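Teaching by hand or by gamepad for a toy kitchen task?

Asked by Hrefna Oddsson in Arms and grippers

I am recording demonstrations for a reach-and-place task at the sink of a play kitchen. So far I have 50, all done with a gamepad. The trained policy gets to the sink but stops short or drifts left in more than 3 out of 5 tries. Would I do better moving the arm by hand in free-drive mode? My start position is always the same.
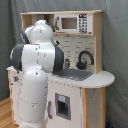 Gripper at the left edge of the sink, tap to the right.

The controller is a Nemeck and I log joint angles and one camera view.

3 answers

Vibeke Hjaltadóttir
Hand guiding gives smoother paths, but your arms and body end up in the camera view, and they won't be there when the policy runs. If you train on images that matters a lot. What I do is guide by hand, save only the joint path, then play it back with nobody near and record the camera during playback. Check the payload setting first or the arm will sag in free-drive.
Also vary the start. 50 runs from one pose teach it one path, and once it is off that path it has nothing to go on. Record a few where you begin too far left and steer back -- those helped me most.

stoltar_user641
gamepad is fine, just do more

Jamo
Agree about the start positions. Look for pauses in your logs too. With a gamepad people stop to think just before the target, and the policy learns to stop there. I cut any stretch where the joints don't move, except when the gripper is opening or closing.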